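Gikent Boxspring-System – Aufbau und Inbetriebnahme
Suchbegriff eingeben Suchen

4. Matratze auflegen und Topper ausrichten

Vor diesem Abschnitt müssen Unterbau und Kopfteil fest verschraubt sein (siehe Abschnitt 3). Für die Montage werden zwei Personen benötigt.

1. Matratze aus der Folie nehmen. Kein Messer verwenden, die Folie lässt sich an der Perforation aufreißen.
2. Matratze mit dem Etikett zum Fußende auf den Unterbau legen.
3. Matratze bis an das Kopfteil schieben. Ein Spalt von zwei Fingern Breite ist zulässig.
4. Topper ausrollen und mindestens 24 Stunden liegen lassen, bevor er bezogen wird.

Hinweis: Neue Schaumkerne können in den ersten Tagen leicht riechen. Den Raum zweimal täglich lüften.

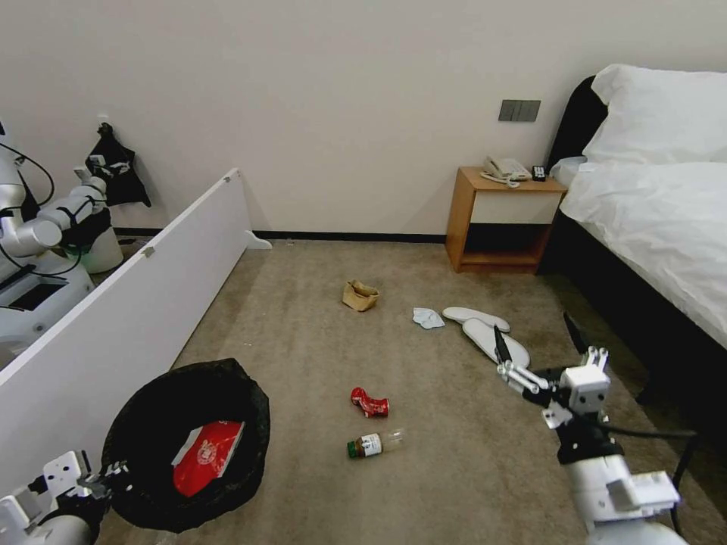
5. Bett ausrichten

1. Wasserwaage quer auf den Unterbau legen, bei schwerer Matratze zuvor den Topper abnehmen.
2. Stellfüße im Uhrzeigersinn drehen, um die Ecke anzuheben. Der Innensechskant liegt im Beutel D.
3. Auf Teppichboden nach einer Woche nachstellen – der Flor gibt unter den Füßen nach.
4. Alle Schrauben am Kopfteil mit der Hand nachziehen.

Achtung: Das Bett nicht am Kopfteil ziehen oder anheben. Die Halterung kann ausreißen.

Achtung: Die Gesamtbelastung von 400 kg darf nicht überschritten werden. Beim Modell Zindport liegt das Eigengewicht mit Topper bei fast 108 kg. Zum Umstellen Matratze und Topper immer abnehmen.

Ersatzfüße können unter der Teilenummer 782 nachbestellt werden.

Dristora Schlafsysteme – Kundendienst – Impressum – Stand: September – Nach oben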